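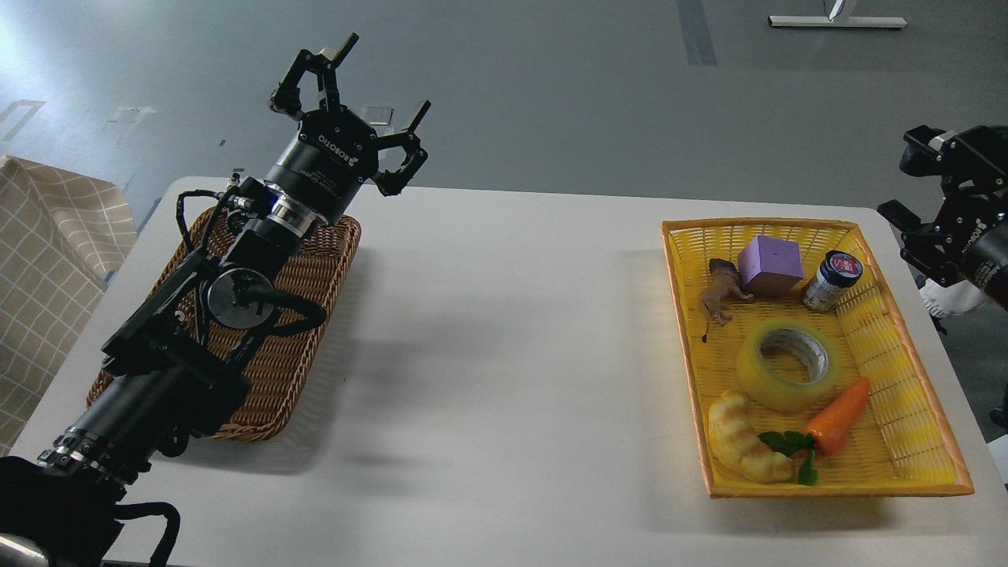

白いテーブルの上に伸びるアームと、開いた状態のグリッパー。側面に「ROBOTIQ」の白い文字が入る。

特集　紙の説明書を残す
製品に添えられた印刷物をめぐる収集と保存の現在

製品を購入すると、箱の底に薄い冊子が入っている。設置の手順、各部の名称、注意事項、保証の条件、問い合わせ先。多くの家庭では台所の引き出しや電話台の下に収められ、製品が処分される際に一緒に捨てられるか、製品よりも先に行方が分からなくなる。取扱説明書は発行部数の多い印刷物でありながら、長く図書館や資料館の収集対象の外に置かれてきた。

書店に流通せず、著者名がなく、定価もない。図書の目録規則に当てはめようとすれば、表題の欄からすでに迷うことになる。表紙に大きく記されているのは型番であり、その型番も地域や年次によって枝番が異なる。こうした扱いにくさから、説明書は企業の社史編纂室や個人の収集家の手元に断片的に残るにとどまっていた。

港町テノドポート（Tenodport）の技術文書館は、説明書を主たる収集対象に掲げる数少ない施設である。旧税関倉庫の二階を書庫とし、一階に閲覧室と補修室を置く。所蔵は現在3000点に達し、4月24日からは常設の閲覧棚が一般に開放された。本稿では同館の活動を中心に、説明書という資料の性格と、その保存に関わる課題を報告する。

収集の始まり

同館の説明書コレクションは、家電販売店を営んでいた一家からの寄贈に端を発する。店舗を閉じるにあたり、修理受付のために保管されていた冊子が木箱に詰められたまま引き渡された。当初の受け入れ記録には「店舗資料一括」とのみ記載され、中身の調査は数年にわたって行われなかった。

転機となったのは、町の集会所で使われていた暖房機の修理である。製造元のアステロ（Astero）社はすでに暖房機部門を閉じており、点火装置の分解手順を知る者がいなかった。集会所の管理担当から相談を受けた文書館が木箱を開けたところ、該当する型番の整備要領が見つかった。修理そのものは部品の都合で見送られたが、この一件を機に、箱の中身を一点ずつ登録する作業が始められている。

資料課長のタマラ・ネアグ（Tamara Neagu）は、当時の館内の受け止めを次のように振り返る。

「郷土資料としての価値をどう説明するのか、という問いが繰り返し出ました。町で印刷されたものでも、町について書かれたものでもありません。私どもは、この町の家庭で使われたという一点を収集の根拠としました。余白の書き込みを見れば、その根拠は十分に示せると考えています」

余白に残るもの

ネアグ課長が指摘するとおり、使用済みの説明書には多くの書き込みがある。洗濯機の冊子には水量の目盛りに印が付けられ、毛布を洗う際の設定が鉛筆で加えられている。炊飯器の冊子の裏表紙には、購入日、販売店の電話番号、内釜を取り替えた年が並ぶ。編み機の説明書には、本文の図と同じ大きさの方眼紙が糊で貼り込まれ、袖の目数が書き込まれていた。

こうした痕跡は、図書館資料の常識では汚損にあたる。同館は登録の初期にこの点を協議し、書き込みは消去しない、貼り込みは剥がさない、折り目は資料が傷まない範囲で元の形に保つ、という方針を定めた。同じ型番の冊子が複数寄せられた場合にも、書き込みの内容が異なれば別個の資料として登録する。書庫の一角には、同一機種の炊飯器の説明書が続けて並ぶ棚がある。

一方で、書き込みには個人に関わる情報も含まれる。氏名、住所、家族の呼び名、薬の服用時刻を控えたものまである。閲覧に供する際は該当箇所に中性紙の帯を掛け、複写を制限している。帯を外して閲覧するには、研究目的を記した申請書の提出が必要となる。

紙と針金

説明書の用紙は、書籍に比べて薄く、酸性度の高いものが多い。製品の付属品として原価を抑える必要があったこと、長期の保存が想定されていなかったことがその理由に挙げられる。中綴じの針金は錆びやすく、錆は周囲の紙を褐色に変え、やがて穴をあける。

補修室では針金を外し、麻糸で綴じ直す作業が続けられている。針金を外す工程には薄い金属のへらと先の細い平やっとこを用い、紙の繊維を引かないよう、足を起こしてから真上に抜く。外した針金は小袋に入れ、資料番号を付して別置する。綴じ具もまた製造の手がかりになるとの考えによる。

糊で綴じられた冊子はさらに扱いが難しい。背の糊が硬化し、開いただけで頁が外れるものがある。この種の資料は全頁を複写したうえで、原資料を開かずに箱に収める。保存箱は文具商のウチダ（Uchida）に発注した特注品で、厚みの異なる四種類が用意されている。蓋と身のあいだにわずかな隙間を残し、内部に湿気がこもらないようにした。

港に近い立地は保存環境として恵まれたものとは言いがたい。倉庫の壁は厚く、夏の室温は比較的安定するものの、7月の湿度は設備による調整を要する。書庫の窓は内側から板で塞がれ、棚は壁面から離して据えられている。年に一度の点検では、すべての箱を開けて紙の状態を記録する。担当者はこの作業を「風入れ」と呼ぶ。和書の虫干しに倣った名称である。

型番という見出し

目録の整備は、保存と並ぶ大きな課題であった。利用者の多くは型番を手がかりに来館するが、正確に控えているとは限らない。銘板の文字がかすれ、数字の8と3、英字のBと8が取り違えられていることもある。

同館の目録では、型番に加え、製品の種別、表紙の色、綴じ方、判型、図版の有無を記録している。「青い表紙の、横に開く扇風機の冊子」といった記憶からも資料にたどり着けるようにするためである。種別の名称は、発行当時の呼び方と現在の呼び方の双方を記載する。かつて「電気冷蔵箱」と称した製品が、後年の利用者の語彙では検索できないことがあるためである。

登録にあたって難しい判断を求められたのが、ゲルター（Gelter）社の一群の資料である。同社のミシンの説明書には資料番号840と874が付されているが、両者は本文も図版も同一で、異なるのは糸掛けの順序を示す矢印の向き一か所のみであった。当初は重複として一方を除く案も出たが、調査の結果、874の矢印が後の訂正であることが刷り色の違いから判明した。初版の利用者が糸掛けに戸惑ったであろうことは、840の該当頁に残る、矢印を鉛筆で描き直した跡からもうかがえる。

この事例は、版の異同を丁寧に調べる必要を館内に印象付けた。現在では、同一型番の冊子が届いた場合、全頁を照合したうえで登録の可否を定めている。

文章としての説明書

説明書の文体もまた、時代とともに移り変わってきた。初期の冊子には、製品を迎え入れた家庭への挨拶文が巻頭に置かれ、製造に携わる者の抱負が述べられている。操作の説明は「静かに蓋をお閉めくださいませ」といった丁重な言い回しで進み、末尾には料理の献立や裁縫の型紙が付されることも珍しくなかった。

その後、文は次第に短くなる。一つの文に一つの動作を記す形式が広まり、手順には番号が振られ、敬語は「ください」に統一されていく。注意事項は巻末から巻頭へ移り、枠で囲まれ、記号が添えられるようになった。同館が所蔵する掃除機の説明書を年代順に並べると、操作を説く頁と注意を促す頁の割合が徐々に入れ替わる様子を確かめることができる。

図版の変化も大きい。古い冊子の図は陰影を付けた細密な線画で、手を描く場合には袖口や指の節まで描き込まれている。後年の図では手は輪郭のみとなり、やがて矢印だけが残される。こうした線画の多くには署名がなく、描き手を特定できた例はごくわずかである。同館では欄外の小さな記号や線の癖を手がかりに調査を進めているが、報告をまとめる段階には至っていない。

翻訳の問題にも触れておきたい。輸出向けの冊子には複数の言語が併記され、言語ごとに説明の詳しさが異なることがある。ある卓上扇の冊子では、原文に三行を費やした首振りの調整方法が、訳文では一行にまとめられていた。港町という土地柄、船員が持ち帰った外国語の冊子も多く、家族の手になる訳が別紙に記されて挟まれている例が確認されている。

閲覧室の利用

閲覧室の利用者は、大きく三つの層に分かれる。古い製品を使い続けるために手順を調べる者、工業史や印刷史の研究に携わる者、そして家族の記憶を訪ねる者である。開放された常設棚には、利用頻度の高い100点が複製の形で置かれ、申請なしに手に取ることができる。

ネアグ課長によれば、窓口で最も多く尋ねられるのは時計とミシンの説明書であるという。

「譲り受けた品をもう一度動かしたい、というご相談が中心です。当館は修理の可否について助言する立場にありませんので、資料をお出しし、必要な頁をお示しするところまでを務めとしています。安全に関わる電気製品やガス器具につきましては、専門の事業者にご相談いただくよう必ずお伝えしています」

複写の提供には権利上の制約も伴う。発行元が存続している場合は許諾を求め、すでに解散している場合は承継先の調査を行う。調査には長い時間を要し、回答が得られないまま閲覧のみの扱いとなっている資料も少なくない。

電子化と、その先

近年、説明書の多くは電子的に提供され、紙の冊子は薄い設置案内のみとなった。利用者にとっての利便は大きく、紛失のおそれも小さい。しかし保存の観点からは、新たな困難が生じている。公開された文書は予告なく改訂され、旧版は閲覧できなくなる。製品の販売終了から一定の期間を経て、掲載そのものが終わることもある。

同館は試行として、町内で販売された製品を対象に、公開中の説明書を取得し、取得日とともに保管する作業に着手した。改訂のたびに差分を記録する計画であるが、許諾の取り扱い、保管する形式、将来の閲覧手段については検討が続いている。余白の書き込みに相当する利用の痕跡をどう残すかという点についても、方針は定まっていない。

紙の資料の受け入れは引き続き行われている。寄贈にあたっては、冊子を清掃せず、挟み込まれた保証書や領収書もそのままの状態で届けるよう呼びかけている。製品本体の受け入れは行っていない。

利用案内
テノドポート技術文書館　閲覧室
常設棚の閲覧に申請は不要。書庫資料の閲覧は事前の申し込みによる。筆記具は鉛筆に限る。寄贈の相談は資料課の窓口で受け付ける。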